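The Blue One

Ingvild Westerberg got to the house in Dronthorpe a little after noon and found the key under the boot scraper, where her aunt's letter said it would be. She had the house for 8 nights. After that the Sobczak brothers were coming with their truck, and whatever was still inside would go with them.

She put the groceries away first. Then she went upstairs to see about a bed.

The linen closet was at the top of the stairs and it was full. Her aunt Elżbieta had never thrown out a sheet. They were stacked by color, the whites at the top, then the yellows, then the greens, and each pile had a strip of paper pinned to it with the size written in pencil. Ingvild took a green one marked WIDE and carried it into the back bedroom.

It went on easily. She pulled the corners down, pushed the far side against the wall, and ran her arm over the middle. A few creases stayed where they were and she let them stay.

Then she went back for towels and found the blue one.

It was behind the others, on the bottom shelf, and it had no paper pinned to it. She knew it right away. It had hung on the porch rail at the lake every summer until she was eleven, and she had been wrapped in it after swimming, and once it had been put around a dog. She had thought it was long gone. She had asked about it at her mother's funeral, of all places, and Elżbieta had said she didn't know what towel Ingvild meant.

She carried it into the bedroom and dropped it on the bed. 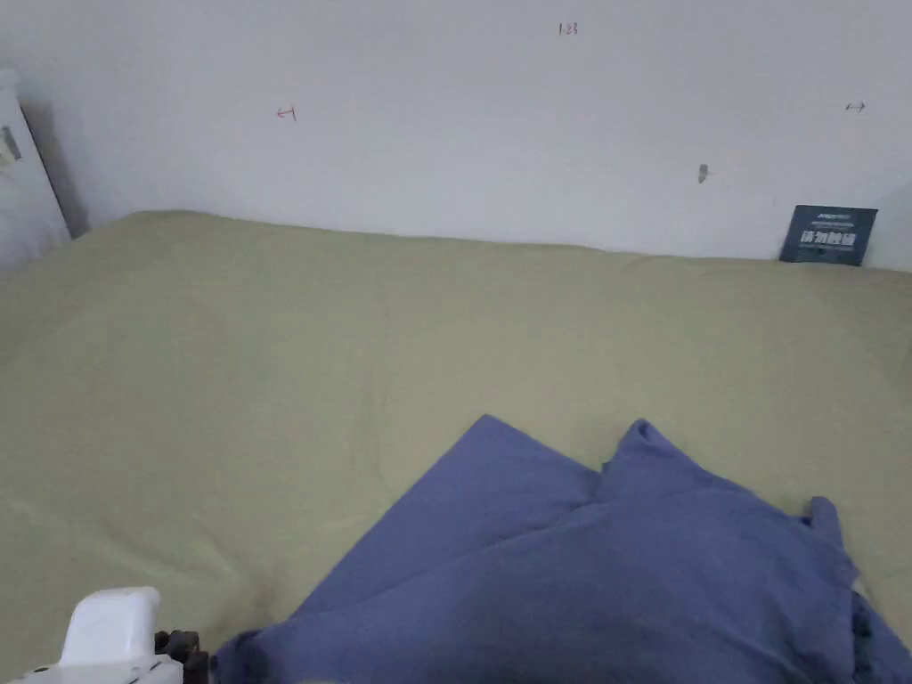

Folding

She called her aunt at four. It took a while for someone at the Viscombe home to bring the phone to her.

"You found the key," Elżbieta said.

"I found the key. I found the blue towel too."

There was a television going on the other end. Somebody turned it down.

"Which closet?"

"Upstairs. Bottom shelf, at the back."

"I looked for that after you asked me," her aunt said. "I told you I didn't know which one because I didn't want to say I'd lost it. Then I found it and you'd gone back already."

"That was nine years ago."

"Well, you didn't come."

Ingvild sat down on the edge of the bed. She picked up a corner of the towel and laid it flat, then let it go again.

"Do you want it there with you?" she asked.

"They have towels here. They're thin, but they have them. Is the green sheet on the bed?"

"Yes."

"Good. That's the good one. Don't let the Sobczaks have the greens."

They talked about the stove, which had to be lit with a match, and about Mr. Bednarek next door, who would want the ladder back. Her aunt got tired then and said so, and they hung up.

Ingvild stood and shook the towel out. She folded it in half the long way, then in half again, then in three, the way it used to be done at the lake. One edge wouldn't line up, so she opened it and started over. When it was right she took a pencil from her bag and a strip of paper from the yellow pile, turned the strip to its clean side, and wrote KEEP.

She couldn't find a pin. She tucked the paper into the fold, put the towel on the chair by the door, and went down to look for Mr. Bednarek's ladder.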